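Notes from the Back Bench – January

I finally gave up on paper for the evening class sign-ups, and I have to say I don't miss it one bit. For years we had a clipboard by the kettle at Pivencombe, and every term the same thing happened: people signed up for bookbinding in pencil, someone rubbed a name out to make room for a cousin, and by the second week I had nine people turning up for six places (and one very cross cousin). So over the holidays I wiped down the big board in the hallway and ruled it into columns, one for each class, with a waiting list along the bottom. If you want a place, write your name up there. If you change your mind, wipe it off yourself and tell the next person in line – that's the whole system!
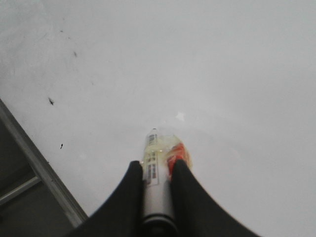
Markos Mavromatis wrote in to ask what happens to those of us who can't get to the hallway before work, because by the time he's off shift the good classes are always gone. He'd like a few places held back for late-comers, and he says he would settle for one per class if that's all there is.

Fair point, Markos, and I've been chewing on it all week. What I've decided is that 3 places in every class will stay closed until 6 in the evening on the first day of sign-ups. After that it's open to whoever is standing there with a pen. I know that doesn't help the folks on nights, so if you're one of them, drop a note in my box and I'll write you in by hand.

Now, the classes themselves. Bookbinding is back, and Elsie Cheetham is teaching it again, thank goodness. She's starting everybody on a plain sewn notebook this time, then moving on to the hard covers once your stitches stop wandering (mine never did). Bring a bone folder if you own one. I'm also running the hand lettering class myself, which is mostly an excuse to sit in a warm room and draw the letter R over and over. It costs $30 for the term and you get to keep your nibs.

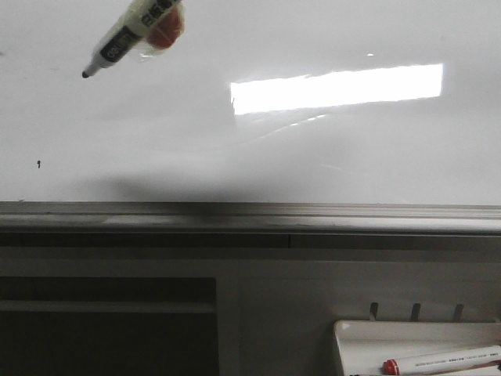 The lettering group will meet in the small room this term, with the blinds up for as long as there's daylight to work by. We'll do capitals through the end of the month and then start on lowercase, and I want everyone to pick one short piece of text to finish properly. A recipe is good, or a line from a song, or your own address if you're stuck. Last term I did my grandmother's plum cake and misspelled "tablespoon" in ink on the final copy. It's on my fridge anyway.

Two bits of housekeeping before I go. The side door sticks when it's cold, so give it a shoulder. And whoever borrowed the long steel ruler in the fall, I'd love to have it back before Elsie notices it's gone.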